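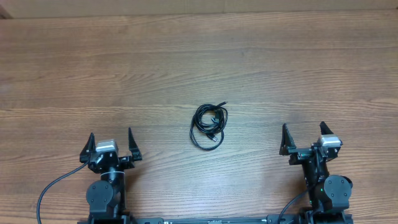 A coiled black cable on the sorting table at the Breltstead cable swap.

The Breltstead cable swap opens again this Saturday, and residents are being asked to bring in the cords and chargers that have piled up in their drawers. Doors open at 5 p.m. in the back room of the Kalogeropoulos hardware store on Wullow Street.

The swap takes in working cables of any length and gives them away free. Last year it passed on 4,000 of them, most of them USB and phone cords. Anything that turns out to be dead is stripped of its plugs and sent for copper recycling.

Savvas Giannakopoulos, who started the swap, said the slow part is untangling. People tend to pull a handful out of a box and hand it over in one lump. 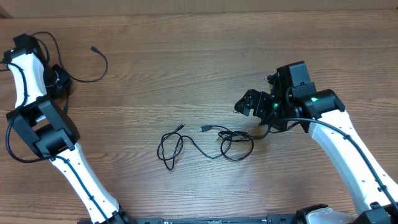
"We'd sooner have it knotted than have it in the trash," he said. "But if you can get your cords apart at home, do. Find both ends first and work back from the plugs. Don't yank."

Once a cable is free it is checked for splits, wound into loops and fastened with a paper band. Bands are marked with the plug type and the length in inches. Anything under 60 inches goes in the front bins, and longer cords hang on the wall by the door.
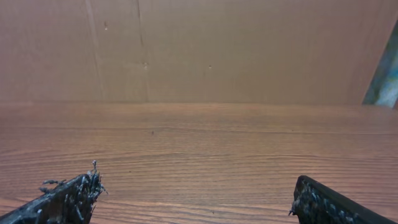
Sorting takes up most of the evening, and the store has set aside more space for it this time. Danai Drakos, who runs the sorting side, said she likes to work on bare wood. A black cord is easy enough to follow on a brown tabletop, she said, but small adapters are harder to keep track of — especially where the grain is dark and wavy. Adapters will go straight into trays this time.

Laptop chargers are welcome if the label can still be read. Extension cords and holiday lights can't be accepted.

Jekano, the repair shop across the street, has donated 100 cable ties for people who want to bundle their own cords before taking them home. The swap closes at 8 p.m., and leftover cables will be kept for the next one.
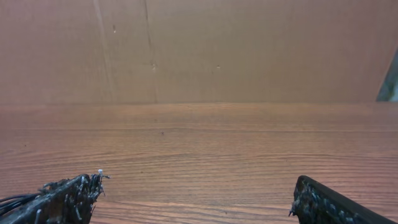 The wooden tabletop and the plain upright panel behind it.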